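Kitchen and Workroom Walk-Round, Celtthorpe House
October 2023
Checked by: Selina Marti
Went round with me: Waraporn Rojanasak (first half), Severin (the ladder bits)

I've kept the same order as the July sheet so you can lay the two side by side. OK means OK, FIX means somebody needs to do something, and WATCH means it'll probably be a FIX by spring!

1. Front door and hallway
Door closes on its own: OK
Mat flat, no curled corners: FIX
Light over the step: OK
The mat is the same one I moaned about in July and it still curls up on the left. I caught my toe on it carrying the clipboard in. Please can we just buy a new one, a heavy one with a rubber back.

2. Exits
Back door opens without a key from inside: OK
Path to back door clear: FIX, then OK
Exit sign lit: OK
There were folding chairs stacked across half the path (from the soup lunch, I think). Waraporn and I moved them to the closet under the stairs, and there's plenty of room for them there if they go in sideways.

3. Fire things
Extinguisher by the stove, needle in the green: OK
Extinguisher in the workroom, needle in the green: OK
Fire blanket on its hook: WATCH
Smoke alarms tested: OK, all 4 of them
Severin went up and pressed every button and the whole building knows about it now. The fire blanket is on its hook but the hook is wobbly — one screw has pulled partway out of the wall. It held when I tugged it. I'd still like a longer screw in there.

4. Stove and hood
Knobs all present and turning properly: OK
Hood filter: FIX
Wall behind burners wiped down: OK
The filter is greasy enough to stick to. It goes through the dishwasher fine on the hot setting, I've done it at home with mine, but let it dry all the way before it goes back up.

5. Outlets and cords
Cover plates on: OK
Cords free of nicks and tape: FIX
Nothing plugged into an extension that's plugged into another extension: OK, finally!
The cord on the old Danzer kettle has tape on it near the plug. I've put the kettle in the office with a note on it. Imelda, I know you love that kettle, but please don't rescue it. Aurora is happy to price a new one out of the 171 dollars left in the kitchen money.

6. Boards, knives and hand tools
Wooden boards, no splits or lifting edges: WATCH
Boards stored dry and standing up: OK
Handles tight, nothing loose when you wiggle it: OK
Blades covered or in the rack: FIX
I spend longer on this one than on anything else, because a bad edge on a board is how people end up with splinters and a loose handle is how they end up with stitches. Run your palm along the sides of a board as well as the face, slowly.
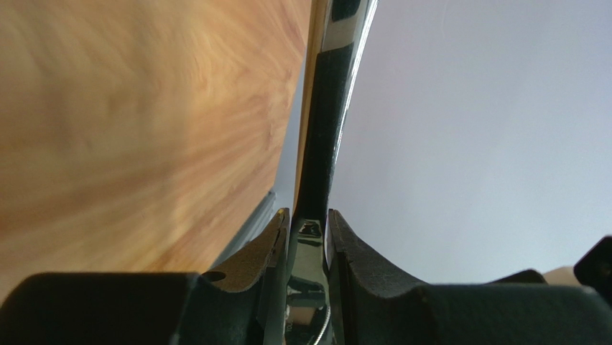

I always go with the grain first and then across it, and if anything snags, that board comes out of use until it's been sanded and oiled. One of the smaller ones has a rough corner, so that's the WATCH. Two paring knives were rattling around bare in the drawer with the spatulas, and they're back in the rack now. Same rule as ever — if it has a blade it doesn't live in that drawer.

7. Shelves and storage
Heavy stuff down low: FIX
Brackets tight: OK
The Tredora mixing bowls have crept up to the top shelf again. Bottom shelf, please, they weigh a ton.

8. First aid box
Seal and lid: OK
Bandages, assorted: FIX
Burn gel in date: OK
Down to the tiny round bandages that fit nothing. Imelda is adding a box to the next order.

Still open from July: the hall mat, and the dripping faucet in the workroom.
Next round: I'll do it with Aurora so she learns where everything is.

S. Marti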